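Wesard open day in August: is it worth it if you're not technical?

Asked by Clester_Lane

I've booked two places on the kitchen robot demonstration at Wesard, for me and my dad. We love this stuff but neither of us can code! Do you see real tasks, or is it mostly talks? And can you ask questions?

2 answers

Ayana Belay
Go, go, go! I went to the last one and came home grinning. Ours was all kitchen jobs, toaster and chopping board and so on, on a worktop like anyone's.

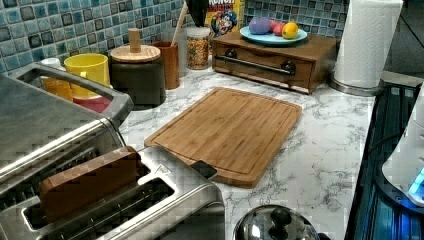 The talk beforehand lasted 20 minutes and was pitched at ordinary people (I followed nearly all of it). Then you get a good long stretch at the counter, and they're happy to be interrupted. I asked why toast is such a popular task and got a lovely answer about narrow slots and how little room there is for a bad grip. Get there early if your dad likes to be near the front, and ask for the Assefa room, as the signs were hopeless.

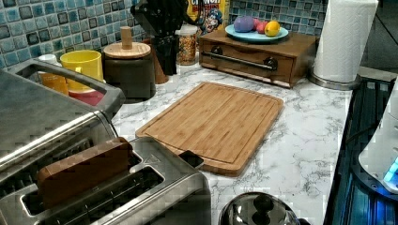 bandness36
Agree with Ayana about getting there early. Parking is tight after 10. Slots are narrow but plates are harder imo, ask them about plates. No idea if there's a cafe.

Was this page helpful? Yes / No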